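TX204 Care and Wear of Household Textiles
Handout 6: Knitted cotton in laundering -- shrinkage, skew and recovery

Read before Wednesday's session. Sections 1 to 4 are examinable. Section 5 is for the practical.

1. Why knits behave differently from wovens

A woven cloth is held by two sets of yarns crossing at right angles. Its size in either direction is limited by how straight those yarns lie. A weft-knitted cloth such as single jersey is a set of interlocked loops, and a loop can change shape without any change in the length of yarn inside it. Pull jersey across the width and the loops widen and shorten; pull it lengthwise and they narrow and lengthen. Most of what is loosely called "shrinkage" in a cotton T-shirt is loops changing shape. The fibre itself hardly shortens.

Keep three states apart:

Dry-relaxed state. The cloth has been left flat, without tension, until it stops moving.
Wet-relaxed state. The cloth has been soaked without agitation and dried flat.
Fully relaxed state. The cloth has been washed and tumble dried repeatedly until further cycles produce no measurable change.

A garment in the shop is usually in none of these. It carries tension from knitting, from finishing and from being rolled or packed. The first few washes release it.

2. Dimensional change

Dimensional change is reported as a percentage of the original marked length, with a negative sign for shrinkage:

change = 100 x (length after - length before) / length before

Length and width are always given separately. A single figure for "shrinkage" is of no use with knits, as the two directions often move in opposite senses.

Worked case. Body length of an Ellcombe jersey sample before washing, 71 cm. After one wash at 40 degrees and flat drying, 69 cm. The change is 100 x (69 - 71) / 71, or -2.8 per cent. The same sample after tumble drying measured 67 cm, a change of -5.6 per cent on the original. The second figure is taken from the original length and not from the 69 cm reading. This is the commonest error in submitted work.

Water swells the cotton fibre and makes the yarn fatter. Fatter yarns need more room at each crossing point, so the loops rearrange. Agitation then supplies the energy to overcome friction between yarns. Tumble drying shrinks more than line drying mainly through this continued movement, with heat playing a smaller part than students tend to assume.

3. Skew

Single jersey made from ordinary single yarn tends to lean. The yarn carries leftover twist, and when it is free to move it tries to untwist, turning each loop a little out of plane. In a finished T-shirt the effect shows as side seams that travel round towards the front and the back. The garment has not been sewn badly, or not necessarily.

Skew is measured as the distance the side seam has moved at the hem, divided by the hem width, times 100. Tamov and Giller both set a limit on this in their buying specifications, but they measure the hem differently (Tamov lays the garment flat, Giller hangs it for an hour first) and their results should not be compared.

Skew is reduced by using plied yarn, by alternating yarns of opposite twist, or by a tighter knit. Resin finishes also reduce it, with some loss of strength.

4. Creasing and recovery

Creases in cotton are held by hydrogen bonds that form between chains in the bent fibre. Water breaks these bonds; drying lets them form again in whatever position the cloth then has. Hence the usual advice to shake out and shape a garment while damp. Smoothing a dry knit by hand removes fold and slack but does little to a set crease.

Hand tension is also a source of measuring error. A jersey front pulled taut by the hem can read several per cent long and will take some time to creep back. Lay the garment down, lift and drop each edge once, and leave it.

5. Practical: handling before measurement

Work on a large flat covered surface. Mark with thread, never with pen. Take three readings in each direction and record all three. Readings go on the Cormier sheet; leave the mass column blank unless you have used the 1000 g balance.

Blue cloth, on a bed in the first, second and fourth:

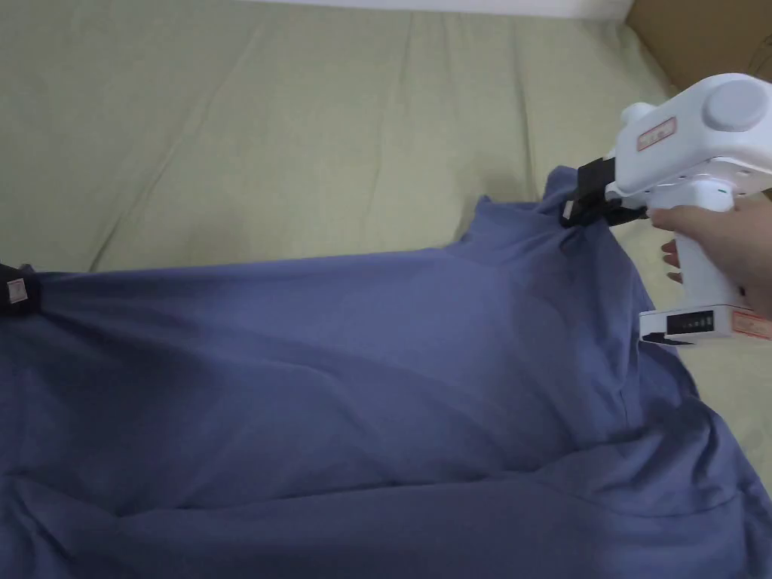
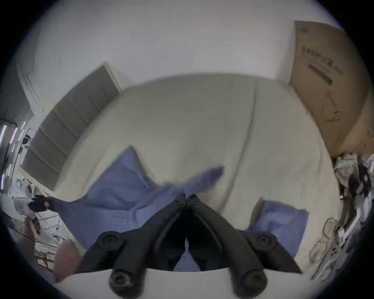
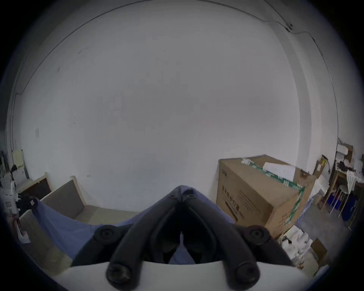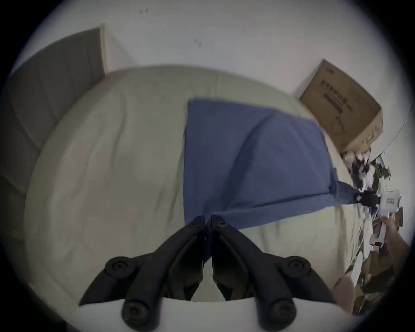

Chidubem Sani objects to the last paragraph of section 4. In his view one lift and drop is too few for a heavy jersey, which keeps a good part of its packing tension until it has been moved several times, and he would use three drops and a rest of 40 minutes before the first reading. He adds that the dry-relaxed figure should be quoted with the resting time beside it -- otherwise two groups with the same cloth will hand in different answers and both will be right.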